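To: bench-users list
From: Imke Bauerfeind
Date: 12th April
Subject: Re: Left gripper jaw not releasing

Dear colleagues,

Ewan Dunstan wrote:
> The left hand-held gripper stuck shut twice this morning during
> the container task. The log shows error 396 both times. I had
> to pull the jaw open by hand. May we carry on with the right
> one only?

Thank you for the report. Work with the left unit is suspended at the Nililton bench until it has been inspected. The right unit may stay in use for single-handed tasks. Please do not force a closed jaw open while the unit is powered, as it may move again without warning.

The task concerned is the one with the green plastic container and the wire basket, for which both grippers are held close to the table and each has its own cable. 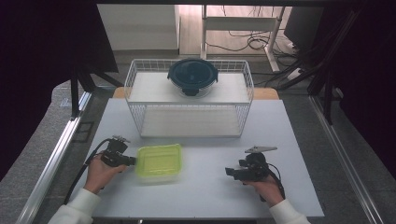 Steps to be taken before the left unit is used again

1. Switch off the supply and wait 32 seconds before touching the jaw.
2. Check the cable along its full length – the last fault of this kind, at Duvesari, was traced to a worn connector.
3. Open and close the jaw 100 times with nothing in it, and record any error.
4. Send the log to me, together with the unit's cycle count. It stood at 3,142 when last read.

Recordings made this morning should be kept and marked as faulty.

Regards,
Imke Bauerfeind
Equipment Safety, Felumura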